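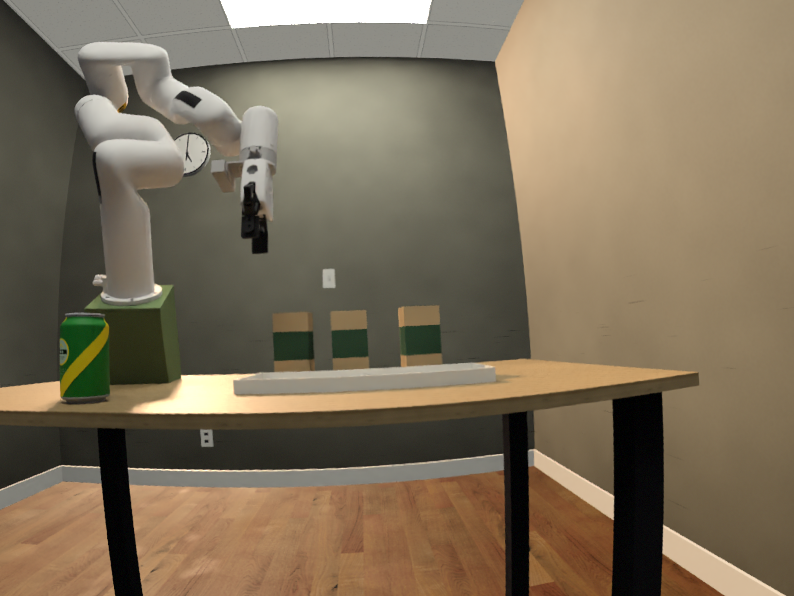

Test the Cell on Screen, Then Write the Rules

Falent now asks for a simulated run before any arm goes to work on a packing table.

Tharushi Navaratnam wrote the company's rules for small robot cells, and the first draft came to 134 pages. The version that took effect in May has 30. Operators were skipping the long one.

Most of what stayed deals with the model. Every item that will share the table with the arm has to be in it: the tray, the boxes, even a soda can if people are likely to set one down. Walls and ceiling go in too. "A folded arm takes up more height than people expect," Navaratnam says.

The rest position gets its own page. Fingers must be empty and well clear of the tabletop, and the arm has to return there after every stop. Cells at the Brunner site failed on this point 4 times during the trial, all after a manual restart.

A layout needs 50 clean runs on screen before sign-off. Any change to the table – a new tray, a box moved over – sets the count back to zero. The Geler team thought that was too strict and asked for a lower number on minor changes. Navaratnam said no, but she will look at it again after the next review.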